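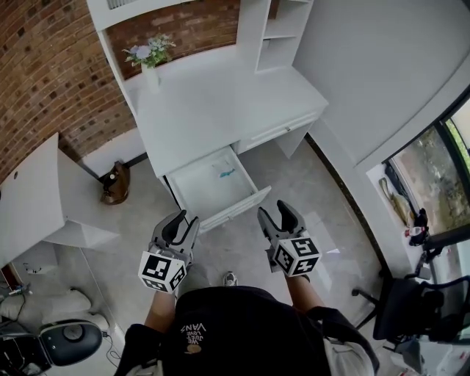
White desk with a hutch and the lower drawer open, brick wall behind.

Home Desks Storage Services Visit Contact

Bimalden > Company > About us

About Bimalden

Bimalden sells and installs desks, drawers and shelving for home offices and small workplaces. We have a showroom and workshop on Maillard Street in Greltville, and we deliver to the town and the surrounding county.

Elmarie Kruger started the business after ten years of fitting kitchens. Customers kept asking her to build a place to work in whatever corner was left over, and the desks became most of the job. Lwazi Kekana joined in the second year and now runs the workshop. There are six of us on the payroll.

What we do

Most of our work is white desks with drawers under the top and a hutch or open cubbies above. We keep the range small. A desk can be ordered with one pedestal or two, and with or without a cable hole in the top. Drawer fronts can have a plain groove to pull on or a separate handle. The groove costs less and doesn't catch on clothing.

We also do what our price list calls a desk reset. Dineo Zwane comes to your home or office, takes everything out of the drawers, and sorts it with you. She starts with the bottom drawer – it's usually the one that hasn't been opened in a while. Small things go into trays, papers go into folders, and anything you don't want is set aside for you to look over. She doesn't throw anything away herself. A single desk takes a morning. If the drawers run badly, she can adjust them on the same visit.

Bags are a common problem. Plenty of people have nowhere to put one, so it ends up on the floor against the baseboard. We can add a hook to the side of the desk or leave one cubby wide enough to take it.

Brick walls

A lot of the older buildings in Greltville have exposed brick, and brick is rarely flat. We don't drill into it unless the owner wants us to. Our hutches stand on the desk and are fastened to it from below, so the wall stays as it is and you can still see it through the open back. Ashton Bright does the measuring and will tell you before you order if the floor is out of level.

Delivery and prices

Our basic desk is $486 with delivery inside town limits. A desk reset is $135 per desk. Installation is included when you buy a desk and a hutch together. Old furniture can be taken away if you tell us when you book.

We have installed 1,891 desks so far. Lucero Cusi keeps the order records, and if you bought from us before, she can look up the size and finish so that new drawers match.

Visiting

The showroom opens at 9:30 a.m. and closes at 5 p.m. Parking is behind the building, off Plulcombe Lane. We close for the first two weeks of August.

Related pages
Measuring for a desk and hutch
Replacement drawers
Desk reset: what to have ready
Care of white finishes
Delivery area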